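We use cookies to improve your visit. Accept all | Manage settings

Eseck desk-end marker: 53 days of daily use

Rating: 6 out of 10

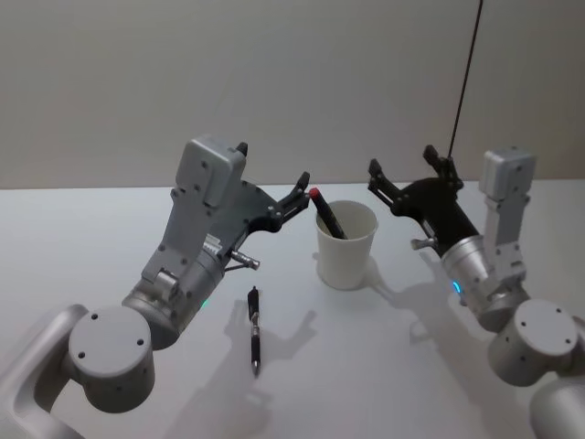
A reader who has used the same markers since November wrote in to disagree with our earlier short note: the ink is fine, the trouble is storage, and anyone who keeps them upright in a cup with the cap at the top will get a pale line by the second month. We tested the point.

The Eseck is a capped marker sold in boxes of 6. Our box was divided into two groups. Half were kept cap up in a plain paper cup, the other half flat in a drawer. Each was used for ten minutes a day on the same uncoated stock, labeling sample bags and shelf cards.

Line width held steady in both groups. Density did not. The upright markers began to skip on the first stroke after an overnight rest and needed a short scribble before they wrote cleanly. The flat ones started at once. Turning the upright markers cap down for an hour restored most of the density.

The cap closes with a firm click and stayed tight throughout. The barrel is round and has no clip, so a marker put down on a smooth table will roll if the surface is even slightly out of level. Narby solves this with a flat side on the barrel, and Haruna with a small ridge on the cap.

A paper cup is a poor holder for the long term. It is light, and a full set of markers leaning to one side will tip it. With one or two markers it is adequate. A weighted holder such as the Tastlow costs more than the markers and did not move in use.

Total strokes logged per marker before visible fading: 526 upright, with the flat group still going when the test closed on 23rd April.

Recommended for drawer storage. For cup storage, buy the Narby.

Get our reviews by email. Enter your address to subscribe. You may unsubscribe at any time.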